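チケット 2027
件名：神話データベース「Ivden」で神名の同一視が勝手に増える
状態：保留
起票：Vivek Sengar
担当：Kadri Butkienė

Sengar
メソポタミアの項で「イナンナ」を検索すると、イシュタルの項へ飛ばされます。ここまではまだ分かります。ところがそこからさらにアスタルテ、アフロディーテへと「同一神」のリンクが続いています。7月の更新前にはなかったものです。誰が同一だと決めたのでしょうか。

Butkienė
別名表を確認しました。Clirneckから取り込んだ対応表に659件の「同一」指定があり、出典欄はすべて空です。取り込み処理にエラーは出ていません。

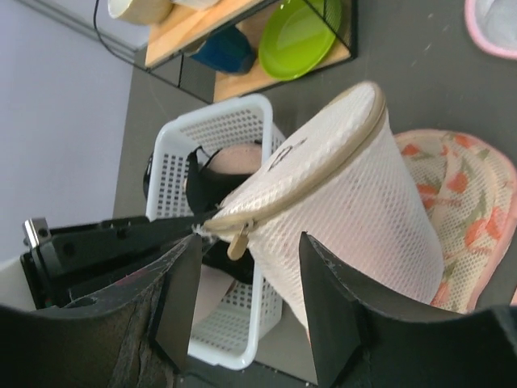

Sengar
エラーがないことと内容が正しいことは別の話です。習合の時期も地域も書かずに等号で結ぶのは、私には乱暴に見えます。ローマ側の「ギリシア風解釈」を鵜呑みにした一覧ではありませんか。

Butkienė
提供元の説明には「学界の定説に基づく」とあります。どの定説かを問い合わせましたが、返答は説明文の再送だけでした。
暫定処置：関係の種別を「同一」から「関連」に変更し、自動転送を停止。索引を再構築。

Sengar
再構築後に試しました。イナンナとイシュタルは別項で開きます。ただしトートを引くと、まだヘルメスに転送されます。直ったとは言えません。
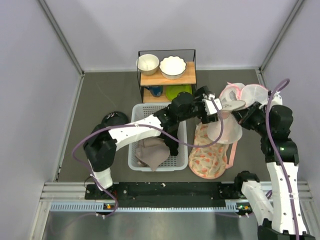
Butkienė
再現しました。トートの件は対応表とは別に、旧版の手動リダイレクトが6件残っていたためです。削除済み。キャッシュも消去したので、もう一度お願いします。

Sengar
トートは正常です。手動分が本当に6件で全部なのか、抽出条件を見せてください。「ジェフティ」のような表記違いが漏れている気がします。

Butkienė
条件は見出し語の完全一致でした。ご指摘のとおり表記違いは対象外です。異表記を含めて再抽出します。

Baek（編集）
横から失礼します。一般の利用者には、ゼウスからユピテルへ飛べるほうが便利だと思います。全部切るのは行き過ぎでは。

Sengar
便利かどうかは聞いていません。リンクは残して構いませんが、出典のない「同一」は表示しないでください。

Butkienė
再抽出の結果が出るまで保留とします。出典欄の必須化はチケットを分けます。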